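Search this site Search Go

Grirkar: a table of home-made cordial and squash recipes

README, last edited 17 July 2022

Hello! If you've landed on this page you've probably either downloaded the zip already and want to know what the columns mean, or you're looking for my gran's rhubarb one (it's row 12, have fun). Grirkar is a plain table of 315 recipes for cordials, squashes and fruit syrups, typed up from handwritten cards, the backs of envelopes, two parish cookbooks and one very sticky exercise book. Most come from Raltholm and the farms just outside it. I started typing them up one wet winter and then people kept handing me more.

I'm not a food scientist and this isn't a cookery course. It's a table. But it's a table I've grown fond of, and I'd like it to be useful to somebody who isn't me.

What's in the download

recipes.csv is the main file, one row per recipe
fruit.csv has the fruit and flower names, with all the local spellings I came across
sources.csv says which card, book or envelope each recipe came from
notes.txt is me muttering about odd ones

Everything is saved as UTF-8. If the names with accents look like soup when you open the file, your spreadsheet has guessed wrong, so try importing it instead of double clicking. 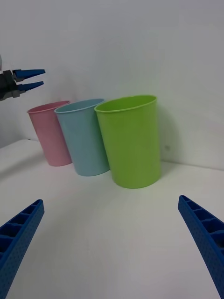

Of the 315 recipes, 221 have a full set of amounts, meaning fruit, sugar and water are all written down with a number next to them. The others are the usual family sort: "sugar till it looks right", "a good pan of currants", "water to cover". I've left those amounts blank and copied the wording into the column called as_written. Please don't fill them in with a guess and send them back to me! I'd much sooner have the gap.

The columns in recipes.csv

id: a number, never reused, even when I delete a row
title: as written on the card, spelling and all
main_fruit: matches a line in fruit.csv
fruit_g, sugar_g, water_ml: what you'd expect
acid: lemon, citric, tartaric, vinegar or none
method: cold, steeped, simmered or steamed
keeps: what the writer claimed, in their own words
dilute: parts of water to one part of cordial, if they said
as_written: the full text
source_id: matches sources.csv

A word on keeps. People are wildly hopeful about how long their cordial lasts. One elderflower card says "two years easily", which, no. Treat that column as a record of what people believed and look up proper advice on storage before you make any of these for other people. The same goes for wild plants: if a name in fruit.csv is new to you, find out what it is from a decent book first.

Converting the old measures

This was by far the slowest part. Pounds and pints were fine. Cups were a pain, as half the writers meant a teacup and the other half meant whatever was on the draining board. Then there's the Sekier, a lidded tin jug that a hardware shop in Raltholm used to sell, and which turns up on card after card as if everybody on earth owned one ("one Sekier of sugar, well shaken down"). I borrowed one from Ute Frerichs and weighed sugar in it until I was sick of the sight of it. The weights I settled on are in notes.txt, with the level and heaped versions listed separately.

If you disagree with a conversion you can undo it. The original wording is always there in as_written, and any row where I changed the units has a y in the converted column, which I forgot to put in the list up there. Sorry. It comes after water_ml.

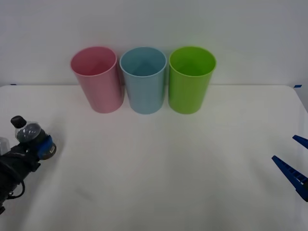 Dilution got its own column quite late on, after Frøydis Tangen pointed out that you can't compare how sweet two cordials are if one is drunk at four to one and the other at nine to one. She was right, and I spent most of a fortnight going back through the pile. A lot of the cards don't say. The older ones especially just tell you to "let down with water", and I suppose everybody in the house knew how they liked it.

Duplicates

I found 37 recipes that are close copies of another one. Sometimes it's plainly the same recipe passed between sisters, and sometimes both have been lifted out of the same parish cookbook. I've kept the lot, and linked them in a column called same_as. If you're working out averages, drop every row that has something in same_as or blackcurrant will swamp everything. (There is so much blackcurrant!)

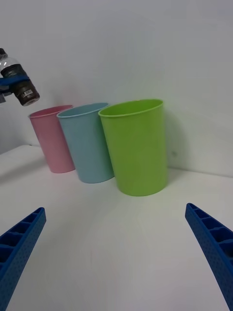
Three plastic cups and a plastic bottle.

Running the little script

There's a small script in the folder called Clegg. It reads the table and works out the sugar per litre once the cordial has been diluted, which is the sum people ask me for most. You'll need Python and nothing else. Put it in the same folder as recipes.csv and type

python clegg.py recipes.csv

and you should get a new file called sweetness.csv. Rows with a blank in any of the amounts are skipped and listed at the end. It assumes nothing boils away, so the simmered ones will come out a bit less sweet than they should. I know. If you can think of a fair way round that, write to me.

Things that are wrong or missing

Redcurrant and whitecurrant are muddled in the rows from the exercise book, where the writer just says "currants".
23 rows have no source. I typed them before I thought of having a sources file, which was silly.
Nearly everything is sweet. Shrubs and other vinegar drinks are thin on the ground.
Some of the handwriting beat me. A question mark in square brackets means I gave up.
Row 88 says gooseberry in the title and uses none. It's copied correctly, I checked twice.
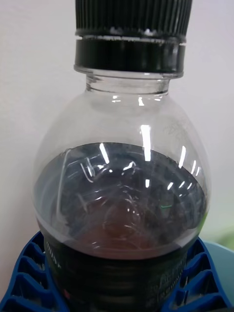 Clear plastic bottle with a black screw cap.

Using it

Do what you like with the table, including printing bits of it for a fete or a school project. If you publish anything from it, please name Grirkar and the source given for that row. The families were kind about lending their cards and a few of them do look themselves up. Two asked for surnames to be left off, so those appear as initials in sources.csv and I'd like them to stay that way.

Next version

I'm hoping to have it out by the end of August, with the vinegar section filled out a bit and the Sekier weights moved into a file of their own. I've also been promised a shoebox from the far side of the valley, contents unknown, mostly sloe by the sound of it.

Corrections are very welcome. Give me the id number and tell me what you think it should say.

Contact | Copyright Grirkar recipe table | Back to top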